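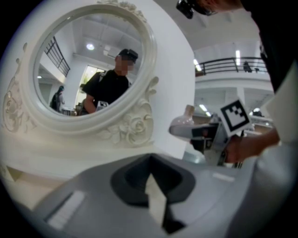

Where does dust settle first on a mirror frame with carved relief?

On the upward-facing surfaces of the relief, mainly the tops of petals and scrolls, and only later on the outer edge of the frame.

4.2 Oval frames with floral relief

Plain frames were treated in Section 4.1. The present section deals with oval frames that carry raised ornament, which were recorded separately because their surface area cannot be estimated from the outer dimensions alone. Figure 2 shows a white frame of this type. The ornament consists of carved roses, leafy scrolls and curling flourishes, and it follows the top, sides and lower edge. The roses form a cluster at the lower right.

Figure 2. White oval mirror with floral relief. The glass reflects a stair railing, a ceiling light and a window.

For the survey, each frame was divided into four zones: top, left, right and base. A zone was scored for relief depth, for the share of its surface that faces upward when the mirror is in position, and for access with a flat cloth. Access was scored by one person throughout (M. Navickas) to avoid differences between raters. Scores were entered on the Juludeck sheet used for the other furnishings, with one column added for undercuts.

Relief frames differed from plain frames chiefly at the base. In a plain oval, the lower inner edge is a single narrow ledge that a cloth clears in one pass. Where petals overlap, that ledge is broken into short pockets, and a cloth tends to bridge them. A soft brush reached most pockets, although loosened dust then fell onto the glass. We therefore brushed the frame before wiping the glass in all later rounds. Reversing the order required the glass to be wiped again in most cases.

White finishes posed a separate problem for scoring. Light dust on a white raised surface has low contrast, and under ceiling lighting the shadows cast by the ornament can be mistaken for soiling. Scores taken under ceiling lights alone were repeated with a hand lamp held to one side at a distance of 400 mm. The second score was retained wherever the two differed.

The reflected view was also noted. A mirror that faces a window returns daylight to the opposite wall, and streaks on its glass are more easily seen from an oblique position than from directly in front. Glass was inspected from both positions. The Kendico protocol asks for the frontal position only, and results obtained under it are not directly comparable with ours.

Across the full survey, 602 zone scores were available for analysis after incomplete sheets had been removed. Frames from the Avotiņš group were kept in the set despite missing undercut entries. These blanks were treated as missing values and were not replaced with zero.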